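Quiénes somos

Flimero es una editorial independiente de narrativa romántica. Publicamos novela contemporánea, histórica y alguna comedia, casi siempre de autoras que escriben en español y, desde hace un tiempo, también en traducción. Trabajamos en papel y en digital. Nuestra oficina está en el barrio de Ruzafa, en Valencia, en un bajo que antes fue una mercería y que conserva el mostrador.

Cómo empezó

La editorial la fundaron Hala Nasr y Marwa Ait Ali. Hala venía de la corrección de textos y había pasado varios años revisando manuales técnicos y libros de texto para otras casas. Marwa llevaba la sección de narrativa de una librería del centro y se encargaba de los pedidos. Se conocieron en un curso de edición digital y empezaron a intercambiarse manuscritos que habían leído y que no encontraban sitio en ninguna parte.

El primero que quisieron publicar fue una novela sobre dos hermanas que heredan un horno de pan en un pueblo de Teruel y sobre el veterinario que alquila el piso de arriba. La autora la había enviado a varios sellos y le habían respondido que era demasiado larga para el género. Hala la editó por las noches durante un invierno. Se quitaron dos capítulos y un primo. Se imprimieron 800 ejemplares, que se vendieron sobre todo en ferias y en librerías de la Comunidad Valenciana y Aragón, y después hubo una reimpresión.

El nombre no significa nada. Lo propuso Marwa a partir de una lista de palabras sueltas y fue el único que no estaba registrado.

Qué publicamos

El catálogo se divide en tres colecciones.

Zovari es la colección de romance contemporáneo y la más numerosa. Reúne novelas ambientadas en el presente, con protagonistas adultos y oficios reconocibles: maestras, fontaneros, una jueza de paz, el dueño de un taller de bicicletas. Nos gusta que el trabajo de los personajes se note en la página y que el lector sepa a qué hora entran y cuánto les cuesta el alquiler. El final es feliz en todos los libros de la colección. Lo indicamos en la contracubierta para quien prefiera saberlo antes de comprar.

Irkell es la colección histórica. Aceptamos cualquier época, con preferencia por las menos transitadas. En el catálogo hay una novela situada en los puertos del Adriático en el siglo XVIII, otra en una fábrica de hilados catalana y otra en la Melilla de los años veinte. Cada libro lleva al final una nota de la autora en la que explica qué está documentado y qué se ha inventado. Las notas suelen ocupar unas pocas páginas y muchos lectores nos dicen que empiezan por ahí.

La tercera colección no tiene nombre propio y en las librerías aparece como Flimero Bolsillo. Incluye reediciones en formato pequeño y novelas cortas que no darían para un volumen de tamaño normal. El papel es más fino y la tapa no lleva solapas.

No publicamos poesía, literatura infantil ni ensayo. Recibimos muchas propuestas de los tres géneros y las devolvemos sin leer, con una respuesta breve.

El equipo

Hala Nasr dirige la editorial y edita la colección Zovari. Lee todos los manuscritos que pasan la primera selección y es quien habla con las autoras durante el proceso de edición. También firma los contratos.

Marwa Ait Ali se ocupa de la parte comercial: distribución, ferias, devoluciones y trato con librerías. Viaja bastante entre abril y junio. Es la persona a la que hay que escribir para organizar una presentación o un club de lectura.

Blagoje Kneževič edita Irkell y coordina las traducciones. Estudió Historia y trabajó como traductor del serbio y del italiano antes de incorporarse a la editorial. Revisa las fechas, las monedas y los tratamientos, y mantiene un archivo de consultas resueltas que compartimos con las autoras de la colección.

Karim Nasr lleva la producción: maquetación, pruebas de imprenta, ficheros digitales y almacén. Es hermano de Hala y entró para ayudar unas semanas con el primer catálogo.

Hemant Shukla es el diseñador de las cubiertas. No está en plantilla, vive en Bilbao y trabaja con nosotros desde el segundo libro. Lee la novela completa antes de presentar bocetos y suele enviar 3 propuestas por título. La autora ve las tres. Si hay desacuerdo, decide la editorial, aunque hasta la fecha ha ocurrido en contadas ocasiones.

Para la corrección de pruebas y los informes de lectura contamos con colaboradores externos. Sus nombres figuran en la página de créditos de cada libro.

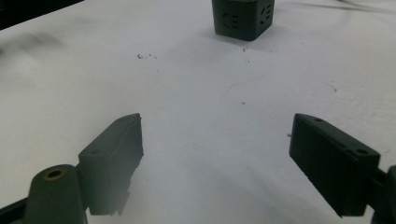 Superficie de mesa blanca con una toma de corriente al fondo.

Cómo trabajamos

Desde que se firma un contrato hasta que el libro llega a las librerías suele pasar algo más de un año. La primera mitad se dedica al texto. Hacemos una lectura de estructura, en la que se comentan el ritmo, los puntos de vista y el orden de los capítulos, y la autora recibe un informe por escrito. Después viene una segunda revisión, línea a línea. La corrección ortotipográfica la hace siempre una persona que no ha intervenido antes.

La tirada inicial habitual es de 1000 ejemplares para Zovari e Irkell, y se ajusta según los pedidos previos. Imprimimos en una empresa de la provincia, en papel certificado. Preferimos reimprimir poco y a menudo - aunque el coste por unidad sea algo mayor - a tener cajas paradas en el almacén.

Las autoras reciben una liquidación al año con el detalle de ventas, devoluciones y ejemplares regalados a prensa. Pagamos anticipo en todos los contratos. Es modesto y no se devuelve. Los derechos audiovisuales y de traducción se negocian aparte, y si la autora tiene agente, trabajamos a través de ella.

No cobramos por publicar, ni por leer, ni por corregir. Tampoco pedimos a las autoras que compren ejemplares. Si alguien le ofrece un servicio de pago en nombre de Flimero, no somos nosotros y le agradeceremos que nos avise.

Traducciones

La primera traducción del catálogo fue una novela croata sobre una capitana de ferry, que Blagoje había leído por su cuenta y de la que nos había hablado más de una vez. Desde entonces publicamos cada año algún título traducido, sobre todo del italiano, el serbocroata y el árabe. El nombre del traductor aparece en la cubierta, debajo del de la autora, y cobra derechos por las ventas además de la tarifa por página.

Para los títulos en árabe colaboramos con Mohammadi, una agencia literaria pequeña que representa a narradoras del Magreb y de Oriente Próximo. Nos envían informes y muestras de traducción, y a partir de ahí decidimos. La colaboración ha dado hasta ahora 2 novelas, una en Zovari y otra en Bolsillo.

Ferias, presentaciones y clubes de lectura

Tenemos caseta en la Fira del Llibre de Valencia, compartida con otro sello, y acudimos a encuentros de novela romántica cuando las fechas lo permiten. Las presentaciones se anuncian en el boletín y en el escaparate de la oficina.

Los clubes de lectura pueden pedirnos lotes con descuento. Preparamos una guía breve para cada título, con preguntas para la conversación y algún dato sobre la autora. Si el club lo desea, intentamos que la autora participe por videollamada. Las bibliotecas públicas de fuera de Valencia pueden solicitarlo igual.

El boletín se envía una vez al mes e incluye las novedades, un fragmento de un libro en preparación y la lista de títulos que van a descatalogarse. No contiene publicidad de terceros. Para darse de baja basta con responder al mensaje.

Envío de manuscritos

El plazo de recepción se abre en abril y dura todo el mes. Fuera de ese periodo no podemos atender propuestas, salvo las que lleguen a través de agencias. Pedimos lo siguiente:

Un resumen de una página, con el final incluido.
Los tres primeros capítulos, en un documento de texto con interlineado amplio y páginas numeradas.
Una nota breve sobre la autora o el autor. No hace falta haber publicado antes.
La colección a la que se dirige la propuesta.

Respondemos a todos los envíos que cumplen estas condiciones, aunque puede llevarnos unos meses. Si nos interesa, pediremos el manuscrito completo. Los informes de lectura son internos y no se facilitan, pero cuando rechazamos una novela que hemos leído entera explicamos los motivos en unas líneas. Se pueden enviar textos que estén en estudio en otras editoriales; solo pedimos que se nos comunique si se contratan.

Aceptamos manuscritos escritos en catalán, siempre que la autora esté de acuerdo en publicar también la versión en castellano. No leemos obras generadas de manera automática ni continuaciones de obras ajenas.

Librerías y distribución

Los libros de Flimero se distribuyen en toda España. Las librerías que no trabajen con nuestra distribuidora pueden hacer el pedido directamente a la oficina en las mismas condiciones de depósito. Para Baleares y Canarias el plazo de entrega es algo más largo.

Los lectores pueden encargar cualquier título en su librería habitual o recogerlo en la oficina. No tenemos tienda en línea propia. Los libros digitales están en las plataformas habituales y se venden sin protección anticopia.

Visitas y contacto

La oficina abre por las mañanas. Se puede pasar a comprar, a recoger un pedido o a consultar el catálogo, y conviene avisar antes si se quiere hablar con alguien en concreto, porque en temporada de ferias solemos estar fuera. La entrada tiene un escalón y disponemos de una rampa portátil; hay que llamar al timbre de la izquierda.

Para asuntos de prensa y ejemplares de reseña, escriba a Marwa Ait Ali a través del formulario de contacto e indique el medio o blog. Enviamos ejemplares en papel dentro de la península y digitales al resto. Las consultas sobre derechos las atiende Blagoje Kneževič. Las erratas, que las hay, se pueden comunicar a Karim Nasr con el título y el número de página, y se corrigen en la siguiente impresión.

Última actualización de esta página: 29 de enero de 2021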